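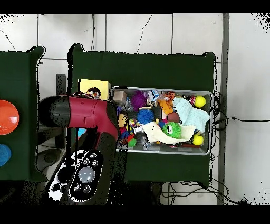
Eero Salminen says that when he was a boy, a toy that came into the house on a birthday was expected to go out of it again some years later, to a cousin or a neighbor or whoever had the next small child on the street. He told us this over coffee in his kitchen, and by the second cup we had more or less decided what our project was going to be.

Where Do the Toys Go? A Project on Handing Down, Keeping and Letting Go
Enine Neighborhood Studies Course, final report

How we got started

We had meant to write about yard sales. Our first plan had a map of the whole Enine district and a long list of streets to walk, and it would probably have taken us until graduation. But every time we talked to people about what they sold, they wanted to tell us about what they hadn't sold – the stuffed rabbit in the closet, the box of wooden blocks under the stairs, the puzzle with the missing piece that nobody's grandmother would let out of the house. So we changed the question. We wanted to know what happens to toys once the children they were bought for have grown past them, and how families decide.

We should say that all of us came to this with opinions. One of us is the youngest of a big family and never owned a new tricycle. Another still has every single thing she was ever given, and her parents would like their attic back.

What we did

We wrote a two-page questionnaire and handed out 300 copies through the Ceker Street elementary school, the library, and the waiting room of a very patient dentist. We got 185 back, which pleased our teacher and surprised us. After that we did longer talks with anyone who had checked the box saying they wouldn't mind being called. Most of those talks happened in kitchens, and we'd like to thank everybody for the cake.

The questions were simple ones. Who decides when a toy leaves? Where does it go? Have you ever been sorry? We left half a page blank for the last one, and it wasn't enough. People wrote up the margins and over onto the back.

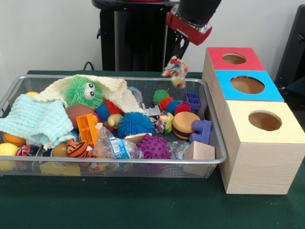

Leobardo Cuautle wrote that his daughters were allowed to choose for themselves, one bag each every June when school let out, and that the only fights were over things neither of them had touched all year. He added that he had once fished a plastic horse back out of the bag after they had gone to bed, and that it was still on his desk at work.

We read that answer aloud in class and it got the biggest laugh of the semester, but it also fits what a lot of parents told us. The children were often quite ready to say goodbye. It was the grown-ups who went back to the bag.

What people told us

The most common answer to "where does it go?" was family. Cousins came up again and again, and after them came the neighbors, the school fair and the secondhand shop on Trasa Square. Hardly anyone mentioned throwing toys away unless they were broken, although we do wonder if people like to admit that on a form with a teacher's name at the top.

On our last question, 44 of the people who answered said yes, they had been sorry about something they gave away. We had expected the expensive things, the train sets and the big dollhouses. There were a few of those. Mostly, though, it was something small and soft or something homemade, and very often the person could still describe the exact color of it. One grandmother told us about a knitted bear with so much feeling that we forgot to take notes and had to call her back the next day to ask for it all over again (she was delighted).

We also heard about promises. Some families hand a toy down on the understanding that it comes home again if there's ever a grandchild. The Hämäläinen family has a pull-along duck that has gone back and forth between two sisters' houses this way, getting a new string each time. 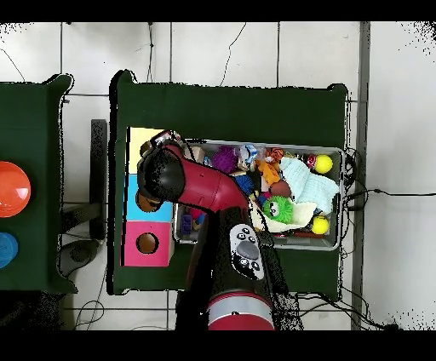

What we would do differently

We would start with the talks and write the questionnaire afterward. By the time we understood that "keeping" and "storing" meant different things to people, the forms were already printed. We would also ask the children. They were in the room for plenty of these conversations, and they had plenty to say, but we hadn't made a form for them and our permission slips only covered adults.

The full set of answers, with names removed, is in a binder at the school library, on the shelf behind the front desk. If you filled out a form and would like to change or add anything, please leave a note there for us.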